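Posting small bottles of liquid without leaks
Packing and Posting board – 14 replies

mgallagher_knits
I sell wool wash and a bit of lanolin lotion alongside my yarn, all in small plastic bottles. Yarn is easy to post. The bottles are driving me mad. Since April I've had 4 come back or get complained about, all leaking at the cap, and one took a skein of hand-dyed merino with it. I tighten them as far as I can and put them in a padded envelope. What does everyone else do? I don't want to put my postage up if I can help it.
Muireann

Domingo F
Stop using padded envelopes for liquids. They get squashed under heavier parcels and the pressure has to go somewhere. A small box costs a few pence more if you buy flat-packed in bulk.

zulemaq
Agree about the box. Also leave some space at the top of the bottle when you fill it. If it's full to the brim any squeeze pushes it straight out past the thread.

mgallagher_knits
I fill to the shoulder, so there is a gap. The bottles are the Flasta ones with the flip top, if that makes a difference.

zulemaq
It does. Flip tops pop open in the post. Send with a plain screw cap and put the flip top in the parcel separately, or tape the flip top down. I used the same ones for two years and went over to screw caps in the end.

saltandtallow
I'd go the other way on tape. It leaves a sticky mark on the cap and customers do mention it. A shrink band looks much better and you only need a hairdryer. Mine are from Ornier, a bag of them lasts me months.

Domingo F
Shrink bands are for tamper evidence. They won't stop a leak. I had bands on everything one winter and still had wet boxes.

saltandtallow
They do stop the cap working loose, though, and that's where most leaks begin. I've posted 70 parcels with bands this year and had one leak, and that bottle was cracked.

Domingo F
Fair enough, but I'd still want a wad inside the cap. Foam wads or induction seals. Induction needs a machine, foam doesn't.

javiera_s
I do hand cream and a room spray. My order of work, for what it's worth:

1. Fill, wipe the thread with a dry cloth, then cap. A greasy thread never grips properly, however hard you turn it.

2. Leave the bottles on their sides on kitchen roll overnight. Any that mark the paper get a new cap.

3. Pick a box with its size in mind. I keep a few sizes folded up under the bench and try the bottle in before I put any filling round it. If it can lie down with room at the ends, you have space for paper, and if there's a lot of room, go down a size.

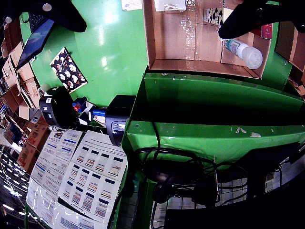 4. Bag each bottle on its own. A small grip-seal bag with the air pressed out is fine. If it leaks, the leak stays in the bag and the rest of the order is saved.

5. Crumple paper under, round and over. Shake the closed box next to your ear. If it knocks, add more paper.

6. Tape the bottom seam as well as the top. I run it a good way down each side.

That's all I do. It takes a few minutes per order once you've got a rhythm.
Javiera

mgallagher_knits
Thank you, that's very clear. I've never wiped the threads. Lanolin gets everywhere so that could well be part of it.

F_Vergara
I'd argue with lying the bottle down. Upright is safer, with arrows on the outside. Liquid sitting against the cap for three days is asking for trouble.

javiera_s
It won't stay upright once it's left your hands. Parcels go down chutes and along belts and nobody reads arrows. I pack as if it's going to be upside down the whole way. If a bottle can't manage a night on its side in my kitchen I don't want to send it.

F_Vergara
I still get fewer problems with upright. Mine go by courier from Raltasgate and the driver does take notice. Might be different if you drop them at a counter.

zulemaq
Probably depends on the driver. Ours slings them.

Domingo F
On cost, since Muireann asked. I moved from padded envelopes to boxes that still count as a small parcel, so the postage went up but not by as much as I'd feared. I put a little on each bottle and had no complaints. Replacing a ruined order costs more than a year of boxes.

Also check your listing says what the bottle is made of and how much it holds. People see a box arrive and expect glass.

mgallagher_knits
Right, update for anyone who finds this later. I did the kitchen roll test on a batch of 19 and 4 of them marked the paper. All flip tops. I've ordered screw caps with foam wads from Petersen and a bundle of flat boxes, and I'll use grip-seal bags from now on. The yarn is getting its own bag too.

I've not decided on shrink bands. I might try them on the lotion because it would look tidier on the stall.

saltandtallow
Get the ones with the tear strip if you do. Without it people go at them with scissors and nick the label.

F_Vergara
Does anyone know if the foam wads are all right with essential oils? I had some go soft and crumbly on me with orange oil.

zulemaq
Citrus is bad for them. Ask the seller for the kind with a lining on the side that faces the liquid. I'd keep one capped bottle on a shelf for a month and look at the wad before you change over the whole range.

F_Vergara
Will do – thanks.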